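3.2 Cell layout and upkeep

The Zornilby cell is built on a single gray table and is meant to be set up and kept running by one person with hand tools. It was assembled in September and has stayed in the same room since. The arm is mounted at the table edge, where yellow clamp pieces allow the base to be released without tools. The tracked vehicle serves as a raised shelf for bowls. The saucepan is the main target container, and the toy vegetables are the objects to be moved.
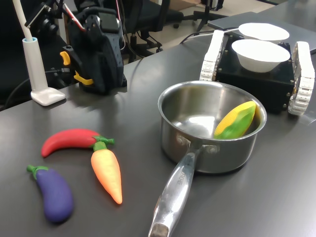
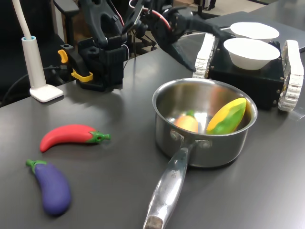
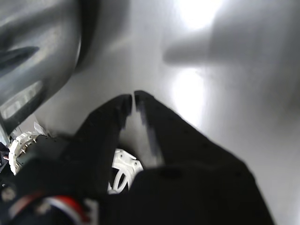
Figure 5. The Zornilby cell. First and second panels: table with saucepan, toy food, arm and tracked vehicle. Third panel: gripper fingers at close range.

Base mounting. The printed base mount is the part most likely to move during a long run. A small rotation at the base becomes a large offset at the fingertips, and the joint encoders do not report it. We therefore scribed two short reference lines across the joint between the mount and the table edge. The operator checks the lines before every session and again after each block of 80 episodes. If the lines no longer meet, the clamps are released, the mount is pushed back to the marks, and the clamps are closed in a fixed order, front first. Episodes recorded since the last good check are flagged in the log and left out of training. Early versions of the mount crept under load until we reprinted it with thicker walls and a higher infill.

Joint calibration. After any base adjustment the arm is driven to a folded rest pose and the zero offsets are read back through the Yensuk driver. An offset that differs from the stored value by more than 6 encoder counts is treated as a fault. In most cases the cause was a loose horn screw. The screw is removed, cleaned, given a small amount of medium-strength threadlocker and refitted. The joint is then left overnight before it is loaded again.

Gripper. Finger alignment is checked with the gripper nearly closed, where a twist in either finger shows up as an uneven gap. The moving finger is shimmed at its root with thin tape when the gap is not parallel. We tried correcting the error in software by changing the closing angle, but this raised the holding current and the gripper servo ran hot on the longer episodes. The finger faces are wiped with isopropyl alcohol at the start of the day. Residue from handling was enough to change how the smooth toys slipped during a grasp - an effect we first took for a policy error.

Cabling. Wires along the upper joints need enough slack for the full range of travel, yet a loop that is too long can catch on the pan handle or the lamp. The slack is set with the arm fully extended, and the loops are tied at the links, never across a joint. Connectors are reseated every 500 episodes. Two intermittent bus errors were traced to the wrist connector, and both stopped after the lead was replaced.

Lighting and reset. The lamp base is kept at a taped position. Reflections from the pan and the tabletop shift with the lamp, and the Hirnus image check rejects a session when the mean brightness of the start view falls outside its stored range. Object positions are drawn from a list printed by the Wukico scheduler, and the operator places the toys by hand before each episode. The vehicle is left powered down while the arm is in use.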